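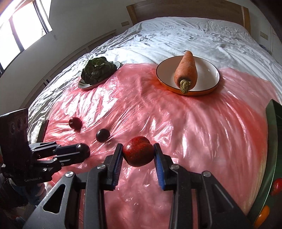
An apple between the fingers of a hand-held gripper, with plums, bok choy and a carrot still on the bed.

Pick up the apple. Put it down. Pick it up again, a little to the left this time.

That is the job, more or less, and Jitendra Awasthi has been doing it since breakfast. His count for the week stands at 1,094 takes. The target was 1,000. He kept going. "You get a rythm," he says, not looking up.

Awasthi collects examples for Tavby, a small firm that wants household robots to learn their chores from people. No robot in the room for any of this. A person holds the gripper, squeezes, lifts, and the recording goes off to be cut up and fed to a model. Enough apples and the model starts to guess what a hand should do next. Enough apples, plus plums, plus carrots, plus the odd head of bok choy. Fruit is hard. Round things roll, soft things bruise, shiny things throw light back at the lens.

Then there's the bed. Most labs shoot on tables. Flat, gray, tidy. Tavby sends people home with a kit and a list, and the list says use what you have. Floors, couches, kitchen counters, a mattress under a sheet of pink plastic. Wrinkles everywhere, glare everywhere. A plate that won't sit level.

"Tables made us lazy," says Leonidas Vlachopoulos, who runs the collection side out of a two-room office in Ilden. His first batch, back in May, came from 17 tables, and the model trained on it was superb at tables. Put a plum on a quilt and it froze. Or went for the quilt. He has a clip of that and plays it for visitors, twice if they laugh.

So now the rule is mess, within reason. Every take gets a start, a grasp, a lift, a release. Fumbles stay in if the person recovers. Dropped fruit gets its own label. Awasthi drops things on purpose some afternoons, 20 minutes of nothing but near misses, which he says is harder than doing it right. Your hand wants to save it.

The pay is per accepted take, and accepted is where the arguing starts. Reviewers at the Oken office bounce anything too fast. Awasthi is fast. He lost most of a Tuesday that way and still brings it up. Slow hands, they told him. Lift like you're tired. He tried it and his numbers went up, and he was annoyed about that too.

There are people who doubt all this. A rival outfit, Chaudhary, does most of its practice in simulation, where a plum costs nothing and never goes bad. Vlachopoulos shrugs. He likes simulation fine. He just hasn't met a simulated bedsheet he believed in.

And the groceries? Rotated every 2 days. After that the fruit gets soft and the grasps change, so a few older peices are kept back and logged seperately, as soft. The rest goes in the pot. Awasthi's family has had a lot of stewed plums this fall.

Next on the list is grapes. One at a time, off the stem. He's asked for an extension.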